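Rewi bench log, April, Kustbridge shared shop
D. Erdem writing, Yu-na on the laptop, Perihan in and out

Started 6 pm. Wanted the glassware layout settled before touching any code. Black cloth back on and taped along the far edge, the bare white top was throwing the depth off all last session. Both acrylic stands set on the diagonal, a stopcock tube in each. Cork ring to the right w/ round-bottom flask and the plastic funnel in it.

Stands are still a pain for the depth map. Clear on clear. Perihan says put matte tape on the plate edges, I'd like to try without first. Gave up on depth for the tubes and taught the stand poses by hand, three touch points each. Yu-na wrote them to the Rewi config, old ones kept as config_gratard in case.

Speed cap stays low until the joint 5 thing is understood. Small tick on slow moves, only when coming down over the table. Inger thinks cable drag. Could be.

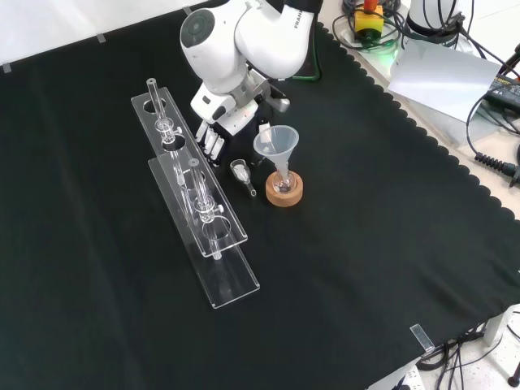
Does the hand need recalibrating every time the stands get moved?
Only the stand poses do. Hand-to-flange offset stays good until the hand comes off the flange, so redo the touch points and leave the rest alone.

(Zerrin asked that by message, putting it in here so its findable.)

Dry moves, hover only, no contact. Approach from behind the stands, stop above the cloth, back out. First one came in too close to the rear tube for my liking. Raised the via point, second and third ok. Yu-na wants the via point computed from tube height plus margin and not typed in by me at night. Fair. Ticket opened.

Grip force: left at the Mustgate values for now. Those were for plastic caps so they mean nothing for glass, need our own numbers. Inger has scrap tubing we can brake.

Funnel: lifting it straight up is fine in sim. Real one I expect to stick in the neck a bit. Maybe small twist first. Not tried.
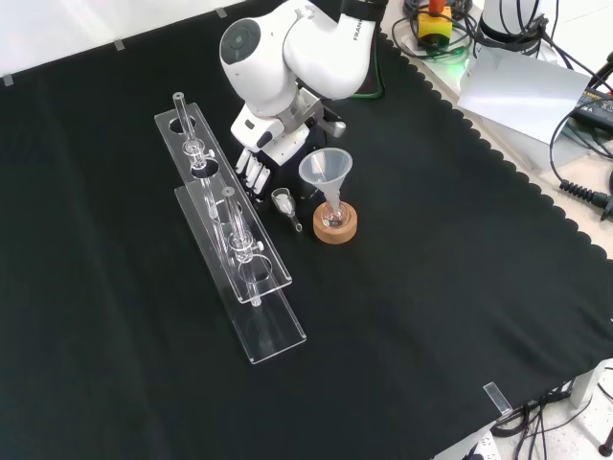 Rewi over the bench, hand behind the glass, stopper lying on the cloth in front.

Next:
- touch points again if anyone shifts a stand, and TELL ME
- reroute arm cables, then listen for the tick
- force test on scrap tube, start low, go up in 5 steps
- Perihan's matte tape on one stand only, compare
- stopper pick from lying on its side, Yu-na has a grasp in mind, narrow end worries me

Config pushed. Zerrin has teh bench tomorrow morning, leave the cloth on pls.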